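Review: The Lunell Bench Cell for Small Repair and Refurbishing Shops
1 Nov 2020

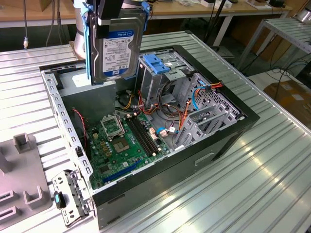
Our institute has been asked more than once this year whether a small refurbishing shop should buy a robot arm. The shops that ask are seldom large. They take in office computers, strip them, test what can be tested, and sell them on. They have trouble filling bench positions, and they have seen sales material in which an arm takes a machine apart without a person in the room. This review looks at one product offered to such shops, the Lunell bench cell, and tries to say how much of the daily work it can take over.

The cell was on loan to our Pirberg workshop through the late summer and fall. Afonso Henriques set it up and ran it. Henrique Falcão, who has done computer refurbishing by hand for most of his working life, prepared the test jobs and judged the results. Lunell was told the review would be published and was not shown the text beforehand.

What is supplied

The package consists of an arm, a two-finger gripper, a controller, a set of plastic fixtures, and the Kerton software in which jobs are taught and stored. The buyer provides the table. A light table will not do. The arm stops abruptly when it meets resistance, and on our first table this was enough to shift the work out of position. We moved the cell to a heavier aluminum one and had no further trouble of that kind.

Installation took Mr. Henriques 2 days, including the second table. The printed manual covers wiring and safety stops well. It has little to say about fixtures, on which nearly everything else depends, and the section on calibration refers to a menu that is no longer in the software.

The test jobs

All of the work was done on desktop towers, laid on their sides with the side panel off. We limited ourselves to 4 jobs:

Lifting a hard drive out of its bay in a plastic caddy, and putting one in
Removing and seating memory
Unplugging and plugging in drive data cables
Removing screws from the rear of the case

We ran 190 attempts in all, divided unevenly. The drive job received the most, as it is the one the supplier recommends for new owners.

Drives in caddies

This is the strongest result. A 3.5-inch drive in a caddy is stiff, it is always the same width, and the caddy gives the fingers something to hold. The drives we used were ordinary ones, among them a 1 TB WD Blue, in caddies with blue rails. Once the job had been taught and the case was held firmly, the cell could be left to carry on with it for long stretches.

Failures came mainly from the cases. A tower that had been dropped at some point in its life may have a drive compartment that is slightly out of square. Mr. Falcão corrects for this with his thumb and does not notice he is doing it. The arm pressed down, met resistance, and stopped with a fault. It did so safely, and no drive was damaged, but each fault required a person to walk over, clear the message, and start the job again from the beginning. There is no way to resume from the middle. We consider this a serious omission and have told the supplier so.

Power leads are the other difficulty. Inside a typical tower they are bundled and looped wherever the last technician left them. If a loop lies across the bay, the cell does not know it. Mr. Falcão took to pushing the leads aside before each run. This takes a few seconds, and it means that a person must still see every machine.

Memory

Results were fair. The gripper has enough force to seat a module, and the Kerton software lets the user set a limit on that force, which we recommend doing before anything else. The latches at the ends of the slots must be opened first, and the supplied fingers are too thick to do this dependably. We fitted a narrower pair made by Koller. They were an improvement, though they had to be taken off again for the drive job. A shop that wants both jobs in one day should allow for the change.

Boards with an open processor socket deserve a warning. The contacts in these sockets are easily ruined, and the default travel path in the software passes low over the board. We raised the path for every job and suggest that owners do the same. We did not attempt to handle processors.

Cables and screws

We cannot recommend the cell for either. A data cable does not stay where it was put, and the arm must find a connector that may be facing any direction. Most attempts ended in a fault. A few ended with the connector half seated, and the cell reported these as complete. Mr. Falcão regards a false report as worse than a failure, and we agree with him.

Screws were abandoned early. The supplied driver attachment works on a clean screw in a known place. Used computers have few of those.

Speed

The cell is slower than a trained person at every job we gave it. This matters less than it might seem, as it can work while the technician does something else. The gain is only real if the interruptions are few. In our workshop they were few enough on the drive job and too frequent on all the others.

Cost of ownership

Lunell's price varies with the arm chosen and is given on request. Fixtures are extra. We spent 800 dollars on additional fixtures and the Koller fingers, and would expect a shop handling several case models to spend more. Every new case model needs its own fixture position and its own taught job. A shop that receives mixed lots should think carefully about this.

Our assessment

For a shop that receives large lots of the same desktop model, with drives in caddies, the Lunell bench cell can do one useful part of the work under light supervision. For a shop that receives whatever comes through the door, it cannot yet replace any part of a technician's day. Readers who have asked us about similar arms for use in the home should note that the jobs above were done on a prepared table with the work clamped down, and that half of them still went poorly.

The supplier has said that a software release planned for January will allow a stopped job to be resumed. We have asked to keep the cell until then and will repeat the drive and memory jobs with the new version.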